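I run the afternoon side of the sample room at Prusen, where we check drink cans and cups before they go out to the tasting panels. I've been working next to the Jolo two-arm bench since September, and the sales people asked if somebody who uses the thing every day would write its page. So you get me, and you get the grumbles too.

## Jolo two-arm bench, hand and gripper version
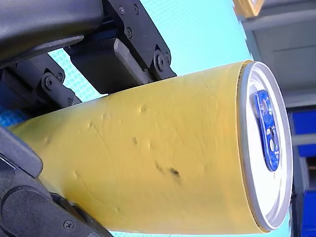
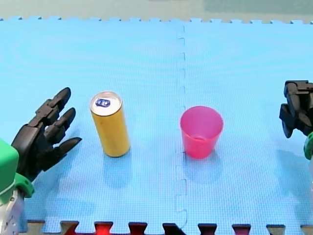
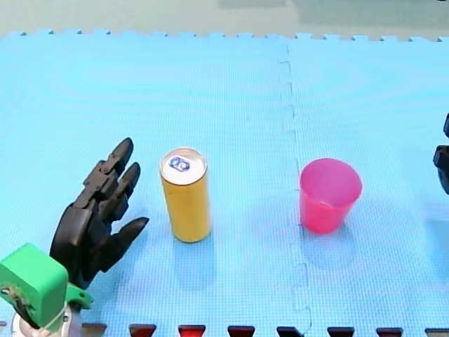 **Does it replace the person at the bench?**

It replaces the picking up and putting down, and the person stays. In our room the same people are on the same shift as before. What went away is the part where you lift a can, turn it, set it back and reach for the next one until your wrist starts talking to you. The deciding, the paperwork and the odd jobs are still ours.

### What you get

The Jolo comes as a pair of arms that mount facing each other, one on each side of the work. You choose what goes on the end of each. We ordered a fingered hand for one side and a plain gripper for the other, and I'd order it that way again. The gripper is the dependable one. It closes, it holds, it lets go, and there isn't much to learn. The hand takes longer to set up but it's kinder with tall, skinny things and with cups that give a little when you squeeze them.

The standard package:

- two arms with green wrist housings
- one fingered hand and one two-finger gripper (or two of either, same price)
- the control box and one pedal
- a spare set of finger pads
- the stop button, on a cable long enough to reach your chair
- a printed handbook, plus the short card, and the short card is the one you'll use

You bring the table. Ours is topped with blue foam puzzle mat, the kind that clips together, and I'd really recommend something like it. It's quiet, and it forgives a drop. Our first week was on the bare tabletop and the clatter drove everybody up the wall!

### A normal shift with it

I come in, wipe the mat down and check that the tiles are pushed together tight. Then I walk both arms through the warm-up, which takes 9 minutes, and I've stopped resenting it because that's when I drink my coffee. After that I set out the first pair of pieces and press the pedal.

For the first few weeks I hovered. I'd stand there with my hand half out, ready to catch something, and of course that made the arms pause, because the bench stops when you lean in past the line. Lotte Mertens, who trained us, finally moved my stool back a step and told me to do my forms. Best advice I got all month.

These days I write up one piece while the bench handles the next. If something looks off to me - a crease near the rim, say - I hold the piece back and look at it by hand. The Jolo doesn't grade anything. It holds a can where you can get a good look at it, and you make the call. I was glad about that. I'd have been a lot less friendly toward a machine that told me what a dent was.

We practice on old, beat-up cans, by the way, and you should too. Keep a box of them. A new person can run the same sorry can all morning and nobody's product is at stake.

### What changed for us

My wrist is better, so I'll put that first. Aksel Lauritsen on the early side says the same about his shoulder, and he was the one most against the whole idea when it was announced. He's still not a fan of the pedal (he wants a button, he has wanted a button from the beginning, and he has written it on the feedback sheet every time).

The room is calmer. We used to swap places every 30 minutes to rest our hands, and with all the shuffling you'd lose your spot in the log. Now we swap when it suits us. We also talk more, which I didn't expect.

What got worse? Well, the waiting. When you do a thing by hand you're never waiting for yourself. The arms go at their own speed, and on a slow afternoon I could beat them easily. On a long afternoon I couldn't, but it took me a while to feel okay about watching something work slower than me.

There's also a new kind of tired. It's a looking-at-things tired. We asked for a proper break away from the bench halfway through the shift and we got it, and if your manager is buying one of these, please ask for that up front. We should have asked before the bench arrived - it would have saved a grumpy couple of weeks.

And somebody has to own it. At our place that turned out to be me, mostly by accident. I do the pads, I do the settings, I call Simard when there's a fault. That's real work and it should be in somebody's job description and in their pay. It took a while for mine to get there.

### Things to know before you order

**Space.** Allow 340 centimeters of clear wall if you want to walk behind the table, and I think you do. Ours was squeezed in at first and we had to shuffle sideways past the control box.

**Load.** Each arm is set up at the factory for pieces up to 520 grams. Our cans and cups are nowhere near that when they're empty. If you want to handle full ones, weigh them first and talk to Simard about it.

**Shapes.** Straight-sided cans are easy. Cups that narrow toward the bottom need their own setting, and you'll want to teach the hand to take them a bit lower than feels natural. Very thin cups are fussy. We lost a few.

**Lying down or standing up.** You can work with a can on its side in the gripper or upright on the mat, but tell the bench which one you're doing. Forgetting to change that setting is our most common mistake, and I make it as much as anyone.

**Noise.** You can hold a normal conversation beside it. The radio stays on.

**Cleaning.** A damp cloth on the arms, with the power off. Keep liquid away from the wires at the wrist. The pads on the fingers come off with a small screwdriver, and you'll want to tie that screwdriver to the table or it will wander off.

### Training

Simard sends one person for two days. Day one is the boring safety part and it's worth staying awake for. Day two you run the bench yourself. Ask them to train the people who'll be using it, on both shifts, and to do it in the room where it's going to live. Our supervisors got trained first and we got it secondhand, and there were things that got lost along the way (the mat setting, for one, which would have helped).

You'll teach new pieces by guiding the hand to where you want it and pressing the pedal to save the spot. It sounds harder than it is. My first one was a mess, my third one we still use.

### Repairs and parts

Finger pads are the only thing we replace regularly. They ship from Simard and have always turned up before we ran out, though I keep a spare set in my drawer anyway. We've had one real fault, a loose connection on the gripper side, and the repair person had it going again by 4 in the afternoon. While it was down we worked by hand, like before. Keep that skill up! We do a by-hand hour every so often so that a fault doesn't turn into a lost shift.

### Ordering

The bench is made to order, so tell Simard which ends you want on the arms, which side your people usually sit on and how tall your table is. Left-handed folks can have the pedal and the stop button switched over at no charge, but say so when you order. Extra pads, the longer stop cable and the second pedal are on the parts list.

If you'd like to see one running, we take visitors at Prusen in the afternoons. Ask for the sample room, and wear shoes you can stand in.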